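December 23, 2024
Survey notebook, Onby plot (Wendonari land file)

Walked the boundary again this morning with the 1978 plan. The frontage on the lane measures 537 feet along the hedge, which agrees with the plan. The back line is harder. Two of the old iron pins are there, both leaning, and the third is either under the brambles or gone. Put a cane in where I think it should be. Needs a proper fix before anyone pegs out a house.

Trial hole dug at the low end, 8 feet deep. Topsoil, then sandy clay, then stony clay to the bottom. No standing water when I left it. Covered with boards and taped off.

Fuslow sent their price for bringing the water main up from the lane, £1135 for the connection, trench not included. Asked them to say in writing whether that covers the meter box. Shboul still owe us the drainage drawing, second time of asking.
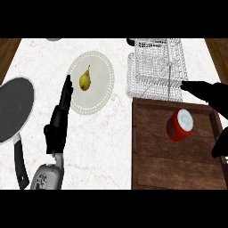

Can the plot be split in two as the seller's sheet says?
Only if the second half gets its own way in from the lane. The track at the side is shared with the farm, and the deed gives a right of way to one dwelling. A new gap in the hedge would need consent.

Block store at the top end: walls sound, roof sheets cracked on the north side, treat as asbestos cement until tested. Left it locked, key back on the office hook.

To do: clear brambles at the third pin, chase Shboul, check the trial hole for water after the next heavy rain. Percolation test can wait until March.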